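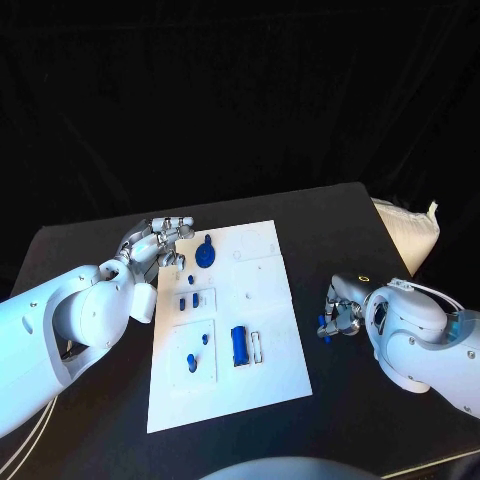 Visits > Labs and Workshops > Mirkar

Mirkar open day: one robot, one board, a lot of cable ties

6 shares

The tour of the Mirkar workshop began at a vending machine and stayed there longer than planned. By the time we reached the two-armed cell I had eaten lunch in the form of peanuts and was ready to be impressed by anything.

Gervasio Bravo looks after the cell, and he gave us the tour he would want to take himself. We heard very little about the future. We heard a great deal about the board. It sits on a dark table in front of a black curtain, and the blue pegs, cylinders and knob get moved around on it all day by a pair of metal hands that cost more than my house. The board has to go back in the same spot after every cleaning. Gervasio does this with a steel rule and a facial expression.

The morning routine goes like this. Wipe the board, dry cloth only. Check each peg for burrs and run a thumbnail around the holes. Bend every finger on both hands through its full travel, slowly, and listen. Then follow the cables with your eyes from the wrist back toward the shoulder, looking for rub marks. A cable gets replaced at 1000 hours whether it looks tired or not, and the current set was at 552 when we visited. He keeps the tally in a paper notebook. The software also keeps it, and the two have disagreed since February. He trusts the notebook.
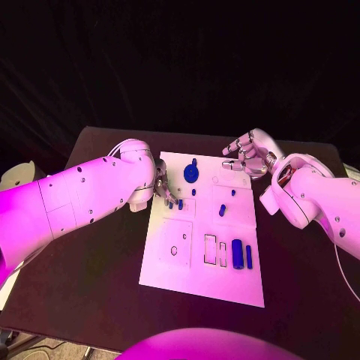
Sihan Xie wanted to know why you wouldn't just bolt the board down and be done with it. Gervasio had plainly been waiting for this. They did bolt it down, he told us, and then a hand came in too low and the board held firm, so the finger gave way instead. Now the board can slide a little. Putting it back takes 2 minutes. Replacing a finger joint takes an afternoon and a form from Planier, who supply the joints and, I gather, the forms.

We got to see a spare finger being stripped on the side bench. There is a pin, a tiny spring and a washer that wants to live on the floor. Anong Thammasiri was allowed to put it back together and managed it on the first try, to some muttering from the rest of us.
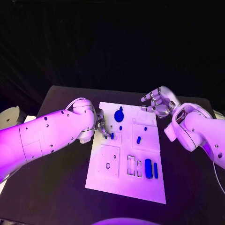

The Mirkar cell under pink light, left hand down among the pegs, right hand up.

The gift shop was a table with mugs on it. I bought one. The next open day is not on the calendar yet, but Gervasio says to call ahead and to bring your own peanuts.

2 comments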